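3.2 Recorded shopping episodes supplied with the kit

The Navell kit is sold as a package for teams that want to train a two-armed robot on store tasks but have no store to work in. It has three parts: a head-mounted camera with its harness, a labeling tool, and a library of episodes recorded by people shopping in working stores. We bought one license in June and used only the library and the labeling tool for this review. The harness is covered in Section 5.

The library holds 1052 episodes, of which 71 come from the Ravthorpe set. We chose that set for close reading because its episodes take place at a shopping cart, and a wire cart is hard for most grasp planners. The mesh shows whatever lies behind it, so depth estimates jump between the wire and the floor. Goods are also often handled in pairs - a case our own planner, Yaman, did not support when we started.

Figure 1 is taken from a two-handed episode in the Ravthorpe set. Each hand has its own container with a "Cherry" lid, and a matching pair lies on the floor of the cart. The tool asks the labeler to give each hand its own object number, even when the objects look the same.
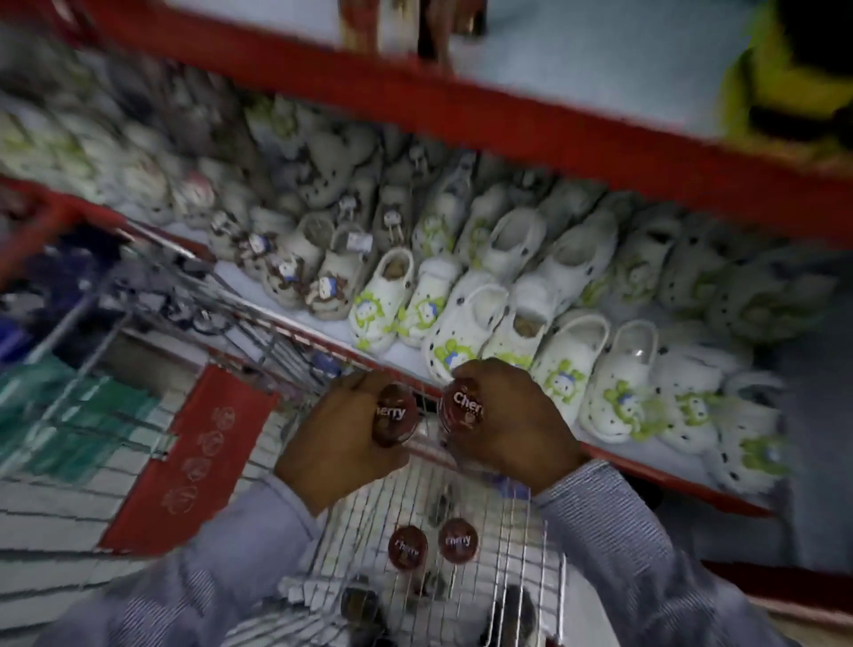 Kylie Merrick, commenting on a draft of this section, objected that separate numbers for identical goods buy very little. A planner has to know that both hands are full, she wrote, and the rest is bookkeeping that slows the labelers down. Her own group labels the pair as one item and splits it only if one hand lets go.

We tried both schemes on the same 60 episodes. Labeling was faster with the single number, as Merrick expected. The cost showed up later, when one hand released before the other and the track had to be cut by hand. We kept the separate numbers for the results in Section 4, but a team with few labelers could reasonably choose the other way.

The second type of contact we looked at is contact with the cart itself. Many datasets mark a hand as free when it is not on a product. The Navell tool has a separate "fixture" class for carts, shelves and doors, and Figure 2 gives a case where it applies. Both hands have their fingers over the wires inside the basket, and the sleeves cover the arms up to the wrists. Under a product-only scheme the hands would be logged as idle. The Ravthorpe set has 2645 fixture labels in all, and we found them usable with little correction. The main fault was at the start of a grip, where the tool tended to mark contact too early.

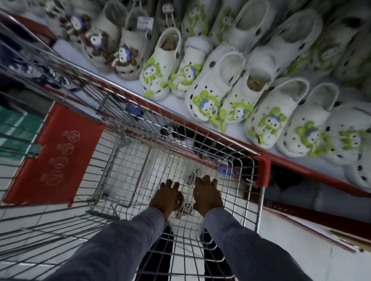 Figure 2. Both hands on the wires of the cart, labeled "fixture" for left and right.

Early contact marks matter for Yaman because it plans the closing of the fingers from that point. We moved the marks by hand for the test episodes and left them as supplied for training. Clusasach, the other library we considered, has no fixture class, so a direct comparison on this point was not possible.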